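Folding Without a Robot in the Room: Gallery

Welcome to the picture page for Pidow, our project on teaching robot arms to fold clothes from demonstrations made by hand! The idea is simple enough to explain at a bus stop. A person picks up a gripper tool, folds a garment with it, and the camera on the tool records what the fingers did and what the cloth did. Later we train a policy on those recordings and run it on a real arm. No arm has to be carried up anybody's stairs, so we get to work in real homes with real closets, and we love that part.

The training set for the first paper has 117 garments in it, with up to 1000 folds set aside for training the Dristel policy. Simão Valente wrote most of the code that lines up the camera view with the finger motion (ask him about timestamps, but bring a snack). Parviz Pakzad runs the folding trials and chose the clothes, with a soft spot for anything that has an awkward edge.

Click any heading to jump to the notes for that group.

Jackets and coats

Our hardest group, and my favorite. T-shirts are close to flat whatever you do with them, but a jacket has layers, and the front can slide over the back while a sleeve is moving. We start each one face-up with the sleeves out, then fold the sleeves in, then bring the hem up. Fringed edges are great material for us, as the outline of the cloth gets fuzzy and the policy has to cope with that.

Cream tweed with patch pockets and a knotted cord at the neck. The two blue fingers are down by the sleeve ends, one on each side. I could look at that flecked weave all day!
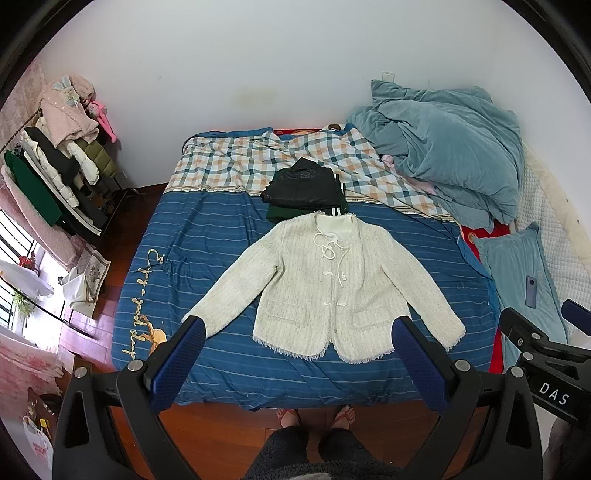 Notes and thanks

The jacket folds are scored by Parviz on a scale of 5, looking only at the finished shape. Speed is left out for now. We're still arguing over whether a trapped sleeve should cost one point or two, and the Brondwood group has sent us a very long and very useful email on the subject. Thank you all, keep them coming!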